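Filed under: Course Notes > Intro Astronomy > Unit 2

Magnitudes and Distance

The apparent magnitude of a star, written m, is a measure of how bright it looks from Earth. The scale runs backward: a smaller number means a brighter star. A difference of 5 magnitudes is a factor of 100 in brightness, so one magnitude is a factor of 2.512.

Absolute magnitude, M, is the magnitude the star would have if it were placed 10 parsecs away. It lets us compare stars without distance getting in the way.

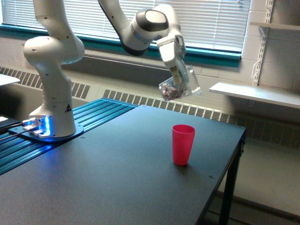 Tehrani asked in section whether the 10 parsecs has any physical meaning, or if another distance would do just as well. Another distance would do. It is a convention, and changing it would shift every value of M by the same amount.

The two magnitudes are linked by the distance modulus:

m - M = 5 log d - 5

where d is in parsecs and the log is base 10. At d = 10 the right side is zero and m equals M. A star with m - M = 5 is at 100 parsecs. Students often forget to convert from light years before using the formula. One parsec is 3.26 light years.

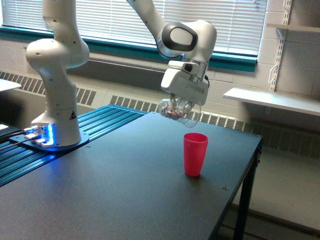

Dust between us and the star makes it look fainter than it should. If this is ignored, the distance comes out too large. The correction is called extinction, written A, and is subtracted from the left side:

m - M - A = 5 log d - 5

Extinction is greater in blue light than in red, so a dusty line of sight also makes the star look redder. The size of the color change can be used to estimate A. Near the plane of the Galaxy the correction can be large, and it should not be skipped in the Randora problem set.

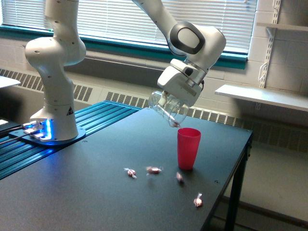

Fig. 3. Robot arm holding a clear plastic bottle.

Exercises

1. Star 1321 in the Avham table has m = 7 and M = 2. Find d, taking A as zero.
2. Repeat with A = 2. By what factor does the distance change?

Bring your worked answers to the Paveck room. Calculators are allowed.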